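I've changed my mind about success rates, and it took a kitchen utensil to do it.

Some background. Our little group at Inow collects demonstrations with hand-held grippers, one in each hand, and trains a policy called Tokik on whatever we record. By last August we had 286 demos of one job: hang a spatula on a stand with hooks round the top. Up to 60 of those came from a single afternoon, and my wrists still remember it! The number everybody wanted from me was how often the robot managed it. Fine, I gave them a number. I just don't think it told them much.

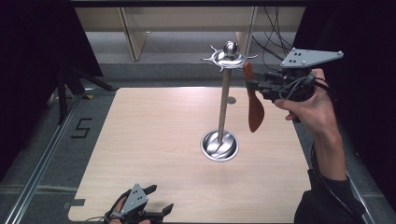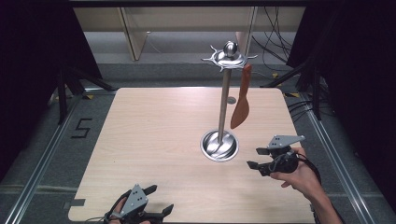

The utensil stand task, right-hand gripper at work in both shots. The spatula is on its hook in the second.

Think about what you do when you hang something up. You bring it close, you fiddle, you feel for the hook, and then you let go and back off. I'd split that into 4 stages and score each one. A policy that gets the spatula right beside the hook and then dithers is a very different animal from one that never gets near the stand, yet a plain pass or fail lumps them together (and then we all argue over whose lump is bigger).

The people at Olden say stage scoring is too fussy, and that you can always draw the lines to flatter yourself. Fair point, I've been tempted. So draw them before training and publish them with the results. We did that for 2 tasks and it cost us a morning.

I'd happily read fewer papers with one big percentage in the abstract.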